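Brick Swap and Sort: Your Questions

Welcome! We get a lot of lovely questions about bricks, bins and how on earth to keep the two together, so we've put the most common ones on one page.

What is Dirkon?

Dirkon is our toy brick library. You borrow a tub, build whatever you like for 6 weeks, then bring it back and take another. The collection is up to 3766 bricks now and we're thrilled with how it's grown!

Do I have to sort the bricks before I return them?

Yes please, but only by colour. Shape sorting is our job (and we love it, so don't feel bad).

What's the best way to sort with little kids?

Tip everything out on the floor! Truly, a hard floor beats carpet every time, as the small pieces stay on top where you can spot them. Line up a few open bins along one side, spread the bricks out flat and let everybody pick a colour.

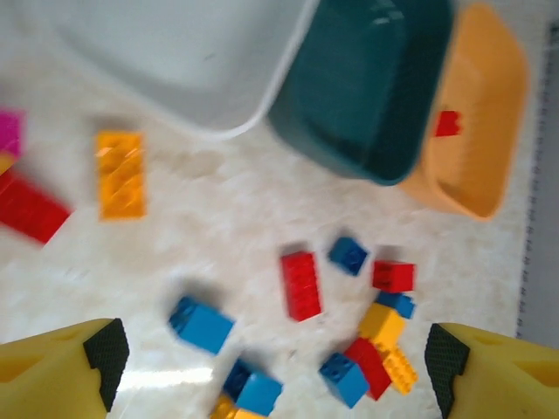
Start with whichever colour you have most of. Once the big group is gone the rest feels easy, and even a three-year-old can finish off the last handful of yellows.

Do the bins need to match?

Not at all! Ours are a happy mix of colours and sizes. Low sides are great for small arms, and rounded corners make it much easier to scoop out the last few pieces.

Which bins do you lend out?

The Kundska for small sets and the Miltex for anything over 483 pieces. Both stack, and both fit in a bike trailer (we've tried).

Can I wash the bricks?

Please do. Lukewarm water, a drop of dish soap, then a towel in the shade overnight. Skip the dishwasher, as the flat plates can warp.

We lost a piece. Are we in trouble?

Never! Bricks turn up under couches for months. Pop it in the Abreu Street return box when you find it.

How many tubs can one family borrow?

Two at a time, and up to 12 in a year. If your kids are mad keen and you've hit the limit, ask us at the desk and we'll see what's on the shelf.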